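Chapter 7
Waiting Well: The Passenger Between the Curb and the Gate

If you ask people to tell you about a trip, they will almost always begin with the place they went. They will tell you about the beach, or the grandmother, or the wedding where the cake slid off its stand. Ask them instead about the airport and you will get a sigh, a shrug, and then (if you are patient, and I hope that by Chapter 7 you have learned to be patient with passengers) a very long story indeed. It will have a parking lot in it, and a line, and a sandwich that cost too much, and somewhere near the end there will be a person in a uniform who was either kind or wasn't.

This chapter is about that story. In Chapter 6 we followed the suitcase from the check-in counter to the hold, and we treated the terminal as a kind of machine for moving bags. Now we turn to the people the bags belong to, who are a good deal harder to sort.

I started out behind a counter myself, at the old regional terminal in Brurnlow, which had 24 gates and, in those days, one working water fountain. My first supervisor, Rostam Azimi, had a habit I have never forgotten. Before each shift he would walk in through the front doors with an empty suitcase and go all the way to the farthest gate, reading every sign out loud as he went. He did it slowly, and he did it as though he had never been there before. New hires thought it was very funny. Then one November evening he came back from his walk and asked us why the sign for Gate 19 pointed at a closet, and we stopped laughing and went to look.
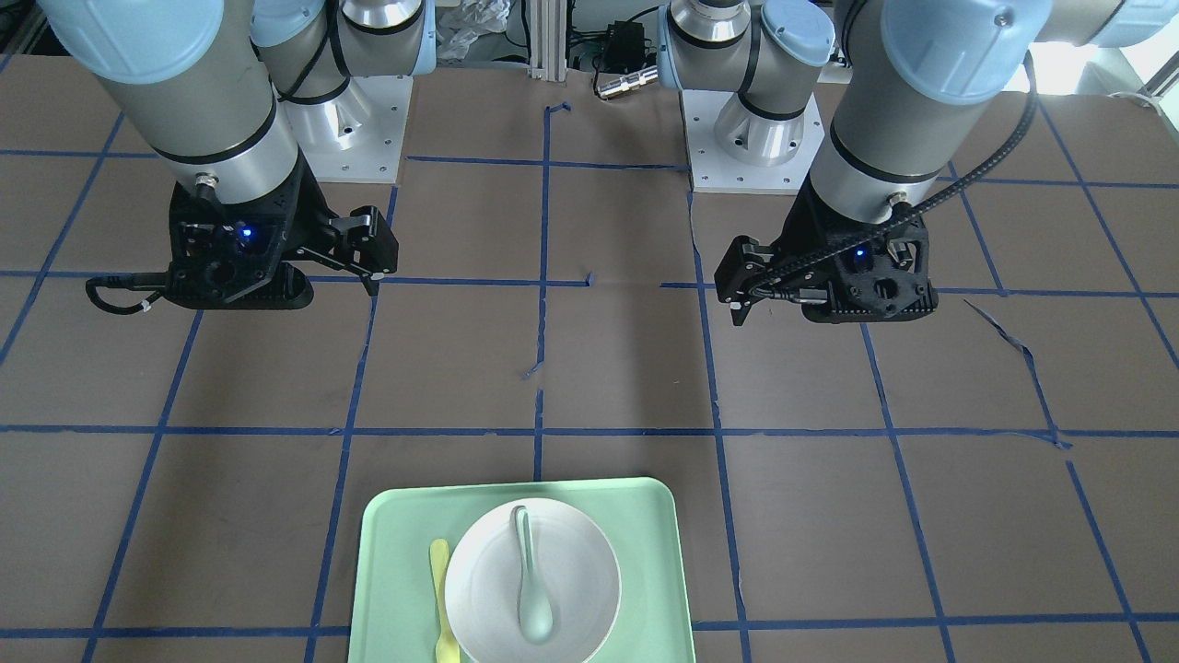
Department of Travel and Hospitality Studies, Usley College

The walk Rostam took every day is what we will call a passenger walk, and you will be asked to do one of your own before you reach the end of the chapter. It needs no special training. You will want comfortable shoes, a notebook, and a willingness to look a little lost. Students who work part time at an airport often find it the hardest, as their feet already know where to go.

We will spend a good part of our time on the length of that walk. At Brurnlow, the distance from the curb to the farthest gate was 2277 feet. At Orkine, a newer airport that carries many more people, it is 1697 feet, and yet passengers there complained more often that the walk was too long. Take a minute with that before you read on. The Orkine hallway is straight and gray, with no windows and nowhere to sit until the very end. Brurnlow's wandered past a bakery and a big window over the runway, and people tended to drift along it without minding much — at least when they weren't running.

From there we move on to waiting. Section 7.2 looks at lines, and at why a slow line that keeps moving can feel shorter than a quick one that stops and starts. Section 7.3 deals with delays, and with the announcements that go with them. I have included the full text of several announcements, good and bad, and I would encourage you to read them aloud to a friend who is trying to do something else at the time. Section 7.4 takes up seating, which sounds dull and is my favorite part of the book.

The chapter closes with the Arabzadeh survey, in which 200 passengers were asked what they remembered of their last trip through a terminal. We will go through the questions with some care, and you may want to jot down your own answers first.

Words to watch for in this chapter: curb, landside, airside, dwell time, passenger walk, rolling delay.

7.1 The Passenger Walk

Begin outside. Most people who study a terminal begin at the check-in counter, and by then the passenger has already found a place to park, crossed a road with luggage, and picked one door out of several.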